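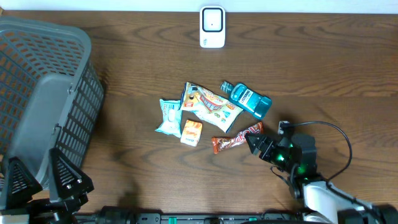
Sleeping bags: the annual confession

It is March, so the Stesness store has reopened its hire counter, and sleeping bags are coming back from people who borrowed them in the autumn and forgot. One had been living in a car boot in Grinley. It had developed a personality.

A few words on storage, then. A down bag kept squashed in its stuff sack all winter will loft about as well as a doormat. Take it out, shake it and let it lie loosely in something big and airy. The little sack is for the hill.
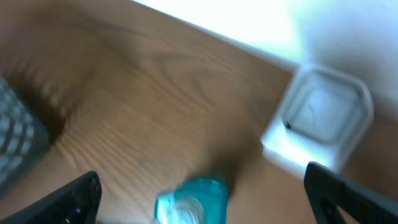 Washing is the other sore point. Most bags need it far less often than their owners fear, and some need it far more often than their owners admit. Use a down soap, a large front-loader and a low tumble, and expect the drying to eat your afternoon. If you can still feel clumps, carry on.

We can do it for you at 34 pounds a bag, liners free, and the queue is currently 2 weeks. Synthetic bags are cheaper, and complain less.

The Omik three-season bags are back on the hire list at 5 pounds a night. The Holovko winter bag is there too, with a deposit of 200 pounds, which we introduced after an incident with a fondue set. Please empty the foot end before returning anything. We have enough socks.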